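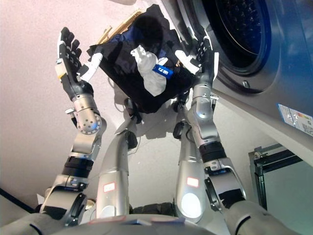 Radosław Walczak asks whether a failed load still counts as an example. It does, provided the recording runs from first reach to release. Failed episodes are stored under a separate tag and left out of the default training split.

Dristwood laundry set: common questions

How many episodes are in the set?
320 were recorded and 300 passed review. The rest had dropped joint readings or a clock mismatch between video and arm data.

What does one episode contain?
Head camera video, joint positions for both arms, hand commands, and a one-line task label. Audio is not recorded.

Why are mixed bundles used?
A policy trained on single garments tends to grip one layer and leave the others behind. Bundles give it examples of holding cloth from both sides at the washer door.

How are the bundles chosen?
The operator draws from 6 numbered bins and crumples the items by hand. Folded starts belong to the Ukeck set - do not mix the two without relabeling.

Can an operator pause mid-episode?
Yes, for up to 2 seconds. Longer pauses are marked and trimmed in review. Trimming a pause while the hands are under load causes a jump in the joint data, so those episodes go to Sioned Cadwaladr for a manual check.

Are the labels final?
No. Labels were last revised in October 2022. Files exported before then use the old door-state field and need the conversion script.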